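Chapter 4
Light, Shade and the Drying of Color

In the first three chapters we looked at cloth as a material: how the fiber is prepared, how the thread is spun, and how the loom decides the weight of the fabric. From this chapter we begin to speak about color. Many students expect that a chapter on color will start with dyes. I prefer to start with light, and I ask the reader to be patient with me.

A dyed cloth has no color by itself in a dark room. What we call its color depends on the lamp or the sky under which we look at it. Two pieces of red cotton can seem equal in a shop and then disagree strongly in the street. Dyers call this a false match, and it has caused many quarrels between workshops and their buyers. Siiri Kallio, who taught me to dye wool, never accepted a match until she had carried both samples to a north window and then back to the lamp.

The second matter is darkness. A black cloth is the most difficult cloth to judge, and also one of the most difficult to produce. Black takes in most of the light that falls on it, so the eye receives little help. Folds become hard to see, and a small difference between two blacks can hide until the pieces are sewn together.
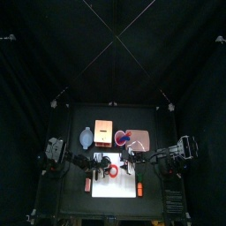
For this reason the older workshops made black in several baths. In the town of Batow, the wool went first into a deep blue bath and only afterwards into the brown and the yellow. The blue gave the depth, and the other baths removed its coldness. A cloth made in one bath was cheaper, but after one summer of use it often turned toward green or rust at the shoulders.

Slamet Lubis kept the notebooks of the Saragih dye house, and we will use them often in this chapter. In one entry he compares 40 samples of black, each with its recipe and a strip of the cloth glued beside it. The strips that were dried in the shade are still even. Those dried in full sun have pale lines where the cloth was hanging over the rope. His advice to the apprentices is short: "Dry it slowly and turn it at noon."

The chapter has three parts. Section 4.1 explains how the eye compares two colors. Section 4.2 describes the bath, with special attention to temperature; most recipes in that section stay at 55 degrees Celsius. Section 4.3 is about drying and fading, and it returns to the Saragih notebooks.

Before you continue, please collect five scraps of black cloth from different garments. You will need them for the first exercise in Section 4.1.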